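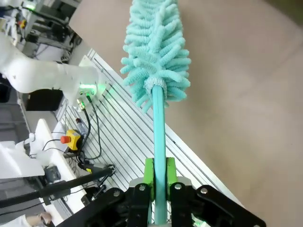

Flevix fingers, lime green, holding a duster by the handle. Emergency stop box on the table at left.

Flevix Finger Set for Two-Finger Grippers
Sold by Stelto. Item 51-F

The Flevix set is a pair of replacement fingers for household tools: dusters, brushes, small mops. The set comes with 6 screws and one printed safety sheet. Please read the sheet before you mount the fingers.

Good practice for shared work tables

Many of our customers work with two arms and with people at the same table. The fingers do not make a robot safe by themselves. A risk assessment must be made for the complete cell, and this includes the tool which the gripper holds. A long handle makes the reach of the arm longer, and this is often forgotten in the drawing of the safety zone.

We recommend the following:

Put the emergency stop where the operator can reach it without leaning over the arm. It should stay free from cables and bottles.
Measure the zone from the tip of the tool, with the tool in the fingers.
Keep hands away from the gripper when it closes. For tool change, use the hold mode of your controller.
Decide what happens at power loss. Some grippers open, some stay closed -- your gripper manual will say which one.
Fix loose cables on the side of the table where no arm is moving.
Check the fingers for cracks every 18 days of use and write it in the log.

Fitting
Handles should be straight and dry. For oval handles please order the Kernodura insert, sold separately. After mounting, do 5 slow open and close cycles with no tool.

Documents
Safety sheet, revised August 28, 2024. The older sheet from May has a wrong screw drawing, please do not use it.

Questions about the zone calculation: Lacey Tapley, technical support. Orders from Turkey go by our dealer Şimşekoğlu.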